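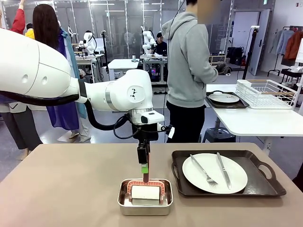
One owner wrote to us after the first printing of this guide that the Pendus softener ran fine for weeks and then started giving hard water, and that the cause was a salt bridge the guide had not mentioned. Step 4 and the note under it have been added for that reason.

Section 3. Filling the salt tank and setting the hardness

Before you start, have your water hardness figure at hand. Your supplier can give it to you, or you can use the test strip in the parts bag.

1. Close the inlet valve and open the bypass. The lever should sit across the pipe.

2. Lift off the tank lid. Check that the float moves freely and that the overflow elbow points toward the drain line.

3. Pour in 3 gallons of clean water. Do this for the first fill only. After that the unit adds its own water.

4. Add salt pellets up to the fill line molded inside the tank. Do not go over the line. Do not use rock salt.

Note: In a damp basement the pellets can harden into a crust with a hollow space under it. Once a month, push a broom handle gently down into the salt. If it stops before the bottom, tap the crust until it breaks.

CAUTION: Never strike the tank wall to break up salt. The wall can crack. 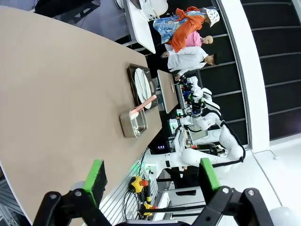
5. Plug in the power supply. The display shows 183 while the valve finds its home position. This is a start-up code and needs no action.

6. Press SET until HARD appears, then use the arrows to enter your hardness. Press SET again to save.

7. Set the time of day. Regeneration starts at 2:00 a.m. unless you change it under menu item 37.

8. Open the inlet valve slowly, then close the bypass. Run a cold tap for some 3 minutes, until the air is out of the line.

CAUTION: If water shows at the Dokby connector, close the inlet and tighten the collar by hand. Do not use a wrench on it.

Note: Households in Cusedstead on the north well should check their hardness figure again each March.

The resin cartridge (Pichon type) is rated for 2000 regenerations. To read the count, hold both arrows down until the number appears. Replacing the cartridge is covered in Section 6.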